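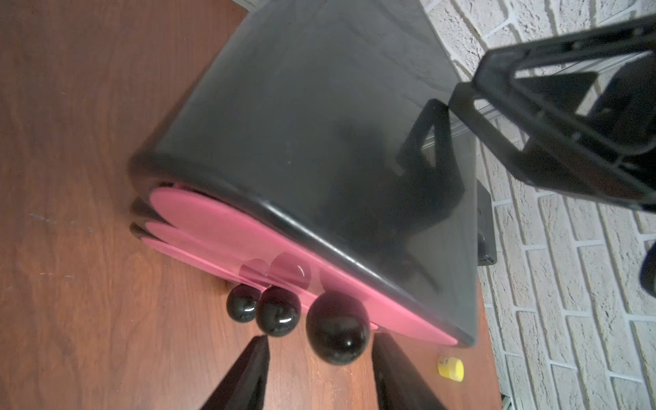
Smoked plastic box

A smoked plastic box is a storage box made from see-through plastic with a dark grey or charcoal tint. Indoors it can look almost black until some light gets through it. I've kept bits and bobs in mine for years (buttons, beads, glossy balls that belong to some game or other), so I'm hardly neutral!

Care

The shiny finish shows every smudge, and fine scratches come up grey. I wipe mine with a soft damp cloth and never use scouring powder – I tried that once and regretted it.

Sizes

The Sasport range, which is the one I know best, comes in 3 sizes. The smallest holds 900 ml and the tallest stands 14 cm high. Stament makes a similar box, but its lid is stiffer and my thumbs don't like it.

Use

Round things roll, so I tip them out on to a tray first. Flat things stack nicely along the bottom.

See also: Button tin, Bead tray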